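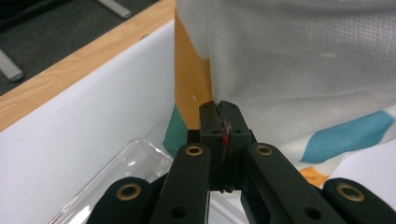 Should Darts Be Counted as a Sport at Our School?
Student project report, 9/21/22

1. Introduction

In our class we had to choose a question about sport on which people disagree. I chose darts. At Revamthorpe the students can get a sport credit for swimming, rowing or badminton, but darts is listed under hobbies, together with chess and model trains. I wanted to know if this is fair, and what other students think about it.

2. Method

I wrote a short questionnaire with four questions and put it on the school page. It was open for two weeks. I received 354 answers, but 15 of them were left blank after the first question, so I worked with 339. I also visited the Drovier darts club on two evenings and watched the matches there. At first I did not understand the scoring, and a player had to explain to me why a leg must finish on a double.

3. Results

Of the 339 students, 300 said that a sport must have some physical effort. Only 40 chose the answer "the heart must beat faster". I found this interesting, because many of the same students wrote in the comments that darts is "just standing". It seems that they use a stricter rule for darts than for archery, which most of them accepted without any doubt.

At the club I noticed how much the players repeat the same movement. The elbow stays in its place and the colour of the face changes when the score gets low. One player told me that his shoulder hurts after a long match.

4. Discussion

My opinion is that darts should be counted. It has rules, a winner, training and a skill of the body. A weak point of my work is that the third question was badly written. The word "athletic" was understood in different ways, and I would change it if I did the survey again. I also could not compare with Châu, the other school in our league, as their answers came too late.

5. Sources

Rokaseo rule booklet for school leagues, chapters 1 and 4.
My own notes from the Drovier club.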